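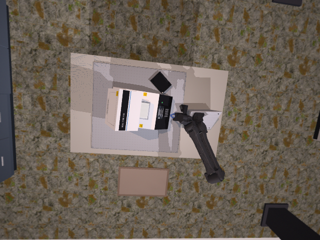
A Hedau procura um(a) engenheiro(a) de redes de acesso rádio para a equipa de planeamento espectral de Drostby. A função abrange o dimensionamento de células 5G, a coordenação de frequências com operadores vizinhos e a validação de parâmetros de handover em 131 estações. Contrato sem termo, 14 meses de afetação inicial ao projeto Mendar.

Requisitos: mestrado em telecomunicações ou equivalente; experiência com medições de campo e análise de contadores; domínio de Python – ou de outra linguagem de scripting – para tratamento de registos. Carta de condução.

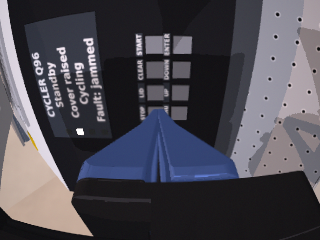
Condições e candidatura

Regime híbrido, com presença obrigatória à quinta-feira. Prevenção rotativa, paga à parte. Deslocações ao centro de comutação de Sotomayor uma vez por mês.

Enviar CV e carta até ao final de julho, com a referência 851. Candidaturas sem referência não são processadas. 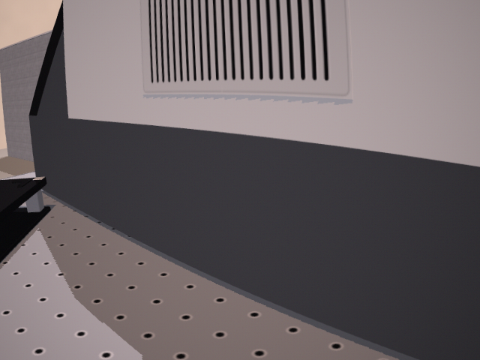
Base com painel cinzento-claro e faixa inferior escura.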